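Fri 30 May

Up at half six. Dougal had already texted to say he'd put the batteries on charge the night before, both of them, so that was one worry gone. Bus was late and I walked the last bit with the laptop bag, which I regretted by the top of the hill.

It was outdoor driving again for the project. Four of us: me, Dougal Tosh, Hertta and Rajeshwari. Fraser Cairns was supposed to come and sign the risk form but he had marking, so Rajeshwari got it signed at his office first thing and met us outside. We've called the robot Ostora since October, when Hertta picked the name out of a list, and I've stopped noticing that it's a silly one.

The job for the day was the cracks. Indoors the thing drives perfectly well because the lab floor is flat lino, and all our path-finding was set up on that. Outdoors it treats every dark line on the ground as something it mustn't cross. On Tuesday it stopped dead at a joint between two slabs and sat there until Dougal picked it up. So we wanted a big piece of concrete with plenty of lines in it, and the plaza is the best we've got within walking distance of the lab. Cloudy, too, which suited us, as shadows are a separate problem and I don't want to deal with both in one week.
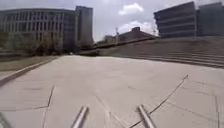

We started with the threshold where it was on Tuesday, to have something to compare with. It stopped at the long diagonal crack, backed up, turned, and stopped at it again from the other side of the branch. Hertta wrote the times down. Then I put the minimum height in, so that a line only counts if the depth reading says there's a drop or a bump with it, and we sent it off again. It went straight over. Dougal cheered, a bit early, as on the next run it went for the kerb along the grass as if that was only a line too. Rajeshwari had the stop button and used it. No damage.

After that it was small changes for most of the morning. We ended up with 3 settings worth keeping. The middle one is the best so far — it ignores the cracks and the joints and still stops for the kerb, though closer than I'd like. We didn't try it near the steps. Fraser's form says we're not to go near them without a second person standing in front, and we'd have needed Lachlan for that.

Logged 1,851 readings before the first battery went. Hertta thinks we need some 4,000 before the plots mean anything, so we'll have to go back out at least once more.

Lunch was rolls from the van. Cold by then, had to put my jacket back on.

Afternoon in the lab copying the logs across. The second file wouldn't open and I thought we'd lost it, but Dougal had saved it under Monday's folder. I've told him to put the date in the name from now on. He said he would. Lachlan Cruickshank came in at four and asked how it went, and wants to see the kerb run before he writes his half of the report. I said I'd send it over the weekend.

To do: move the stopping distance out a bit, ask Fraser about the steps, find the other charger, return Rajeshwari's umbrella. Also need to write up Tuesday, which I still haven't done.

Home by six. Beans on toast, washing on, bed early I hope.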